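# The arm that kept going down

At the Vulska workshop the arm still does the same job it was doing in March, which is sorting and nesting colored plastic bowls on a green cloth.
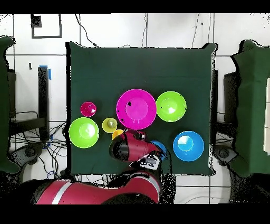
Sombatkul wrote in, after a short notice of the fault went around, that any arm pressing into a table for that long should have tripped its own force limit, and that the real story was why it didn't. Usa Thammasiri agrees with that. She ran the bowl work when the fault happened and wrote the report afterward, and we talked for most of an afternoon about what went wrong.

The job sounds easy. The arm picks up a small bowl by the rim, carries it to a larger one, lowers it in, lets go and backs away. Then it does it again with another pair. Thammasiri wanted 1291 finished placements before the spring review. She had passed 1000 when the fault came.

"It was a Thursday, a little before lunch," she said. "I was at the desk with my back half turned. I heard the motors change pitch. If you work near one of these you know the normal sound, and this was lower, like something straining. I looked around and it was pushing down on the rim of a bowl and the bowl was folding."

She hit the stop button. By her log the arm had been pressing for almost 10 seconds. The bowl had split down one side and a fingertip on the gripper was bent. The tabletop under the cloth had a dent in it. Nobody was hurt.

I asked her what the arm thought it was doing.

"It thought the bowl was lower than it was," she said. "That's all. It had a height for the rim, it hadn't touched anything at that height as far as it knew, so it kept going down to get there."

The height came from the depth camera. Shiny plastic is hard on depth cameras. Light bounces off the bottom of a bowl and the camera gets either a wrong distance or none at all, and the software has to decide what to put in the gap. Thammasiri's software filled gaps with the average of whatever was nearby. For a bowl standing on its own, that meant mostly table.

"We knew about the holes from the first week," she said. "You can see them in every picture, little black specks along the edges of everything. We got used to them. The fill worked so many times that I stopped thinking of it as a guess."

A bad height should have led to a failed pick and nothing more. The arm had a force limit, as Sombatkul says it should, and the limit should have stopped it at first contact. Thammasiri went through the settings that same afternoon and found the limit had been raised.

"I raised it," she said. "It was me. The arm kept stopping when it set one bowl inside another, because the rims rub. I'd come back from coffee and it would be sitting there with an error. So I put the limit up for the placing move. What I didn't see is that the picking move read the same number. There was one setting and I believed there were two."

She had written the change in her notebook but not in the shared log, so the other person on the project, who might have caught it, never saw it. She put that in the report too.

There was a second check, and it failed as well. The control program from Skultberg has a table height that the tool isn't supposed to go below. It was set correctly when the table went in. Later the table was swapped for one that stood 2 centimeters taller, and the number stayed where it was. The floor the arm was respecting was inside the new table.

"So you have three things," she said. "The camera was wrong, the limit was too high, and the table number was old. Any one of them alone, I get a failed pick and I say a bad word. I had all three for weeks and didn't know."

I wondered if she had been tempted to leave some of this out. She said the first draft blamed the camera and ran to half a page. Dallis read it and sent it back with a single question about why the arm hadn't stopped. She rewrote it over the weekend.

The fixes were small. The picking move and the placing move now have their own limits, and the one for picking is low enough that a hand laid flat under the gripper will stop it. She tested that with a foam block before she tested it with anything else. The software no longer fills a gap on a rim. If it can't get a height, it skips the bowl and tries from a different angle, and if that fails it asks for help. At the start of each session the arm touches the bare cloth at the corners of its work area and compares what it finds with the stored table height. If they don't match, it won't run.

It's slower. She lost a good part of a week to skipped bowls, mostly small ones, and finished the count after the review instead of before it.

"People asked me if it was worth it, for a plastic bowl," she said. "The bowl cost nothing. But I reach in there all day long. I move bowls around, I pull the cloth straight. I'd had my hand in that spot maybe a minute earlier."

She has changed one habit as well. The desk has been turned so that she faces the arm, and the stop button sits beside her keyboard on a longer cable. She used to have to stand up to reach it.

The dented table is still in use. She checked the height across the dent, found it didn't matter to the arm, and put the cloth back over it.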